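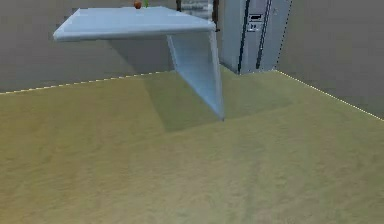
Rukia Household Simulation Suite
Product information for research users

Overview

The Rukia Household Simulation Suite is a set of simulated domestic rooms intended for the study of robot manipulation policies. It is distributed by Bagheri and maintained by the simulation section at Buven. The suite was designed for one research question in particular: how far a policy trained on simulated camera images depends on the visual quality of those images, and how much of that dependence can be removed during training.

The room models include tables, kitchen appliances and small items of food. Furniture geometry is kept simple so that a full training run can be completed on a single workstation. Shadows are computed for every frame and can be switched off in the configuration file.

Research method

The suite implements the reduced-image training procedure developed by Shahla Alipour and Babak Safavi. Under this procedure, each episode is rendered at full quality and then passed through a degradation stage before it reaches the policy. The degradation stage lowers the resolution, softens surface textures and introduces block artifacts of the kind produced by heavy video compression. The level of degradation is drawn again at the start of each episode and held constant until the episode ends.

Seven degradation levels are supplied. Level 1 leaves the image unchanged. Level 7 removes most surface detail and retains only the larger shapes, such as the outline of a tabletop or the side of a refrigerator. Users may define further levels, but results obtained with them should be reported separately.

Evaluation

The standard evaluation consists of 1000 episodes with fixed random seeds. The starting positions of the target objects, the camera pose and the room layout are stored with the seeds, so that two laboratories running the same release will receive identical episodes. Success is recorded only when the target object is at rest in the goal region at the end of the episode.

In the internal study led by Dragica Mladenović, policies trained across all levels kept their performance on degraded images more consistently than policies trained on Level 1 alone. The difference was greatest for small objects placed near the rear of a work surface. Policies trained on Level 1 remained slightly better when tested on unchanged images. The study was limited to simulation, and no claim is made regarding transfer to physical robots.

Contents of the package

Room models and object library
Degradation stage with configuration files
Evaluation seeds and scoring scripts
Reference policy weights
User manual (printed and electronic)

System requirements

A workstation with a dedicated graphics processor is required for training. Evaluation may be run without one, at reduced speed. Release 2 cannot read scene files saved under the previous release; a conversion script is included in the tools folder.

Licensing and support

Academic licenses are issued per laboratory and cover all members of the research group. Commercial licenses are arranged individually through the Prikoria office. Licensing requests should be addressed to Parvaneh Azimi. Technical questions, including reports of rendering faults, should be sent to Ghazal Jalali together with the scene file and the seed number of the affected episode.

Page last revised August 26, 2018. The next maintenance release is planned for December.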